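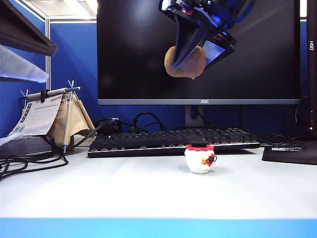

Rodero Desk Recording Kit

Two-finger gripper, fixed side camera and recording software for collecting manipulation examples on an ordinary desk

The Rodero Desk Recording Kit is for teams that want to train a policy on tabletop tasks and need clean recordings to train it with. An operator guides the gripper through a task, the kit stores what the cameras saw along with what the gripper did, and each attempt is saved as one episode. The kit works with the arm you already have, provided it is on the supported list.

We sell it to university labs, small automation companies and in-house research teams. It is assembled and tested at our shop in Wullumdale.

What is in the box

Gripper with two tapered fingers and mounting plate
Fixed camera with desk clamp and 18-inch post
Leader handle for the operator
Foot pedal with start, save and discard
Recording computer with Ora Capture installed
Cable set and spare finger pads
Printed setup guide

The arm, the desk and the task objects are not included.

Gripper

The fingers open to 100 mm and close under force control. The force limit is set in the software before a session and stored with every episode, so recordings made at different limits can be separated later. Soft objects such as bread rolls and sponges should be recorded with the low setting. Hard objects can use either.

Finger pads wear with use. Change both pads at the same time and enter the change in the session log. A new pad grips differently from an old one, and the person sorting the data will want to know.

Cameras

The fixed camera is mounted beside or above the workspace and should not be moved during a session. If it gets bumped, stop and run the alignment check again. The check takes a couple of minutes and uses the printed target in the setup guide.

A second camera can be added at the wrist. The software treats it as a separate stream with its own time stamps. Both streams are stored at full resolution, and smaller copies can be made at export.

Recording in real workspaces

You do not need to clear the desk down to a bare surface. A policy trained only on an empty table tends to have trouble once there is a keyboard in the way, and we suggest recording at least part of every set among the things people normally keep at a desk. Loose cables are fine if they are outside the path of the arm. Move open drinks somewhere else.

Change the start position of the object between episodes. Change the background objects between sessions, and keep a short note of what was changed. Mathias Pfister wrote the two-page note sheet we supply with the kit, and it can be copied freely.

Ora Capture software

Each episode contains camera streams, finger opening, finger force, arm joint positions and a text label. Labels can be typed in or picked from a list you prepare. Failed attempts can be kept and marked as failed. We recommend keeping them.

Export is to plain folders or to a single archive. There is no subscription and no online account. Updates are sent out each March and can be installed from a USB drive on machines that stay off the network.

Specifications

Part number: 503
Finger opening: 0 to 100 mm
Gripper power: 24 V, supply included
Storage: 2 TB, removable
Camera connection: USB 3
Warranty: 18 months, finger pads excluded

Training

One remote training session is included with each kit. Verena Ortner runs it and covers setup, alignment, labeling and the first set of recordings. Have the arm mounted and powered before the session starts. On-site training is quoted separately.

Options

Wrist camera with bracket
Long post for fixed camera
Finger pads, pack of 10 pairs
Kälin adapter plate for older arms
Second leader handle

Ordering

Kits are built to order. Send us the make and model of your arm, the controller version and the country the kit will be used in, and we will confirm the right mounting plate before you pay. Gertraud Koller handles quotes and delivery dates. Technical questions before purchase go to Kyrylo Ivanyshyn, extension 205.

Returns are accepted within 30 days if the gripper has not been opened. Remove the storage drive before sending anything back.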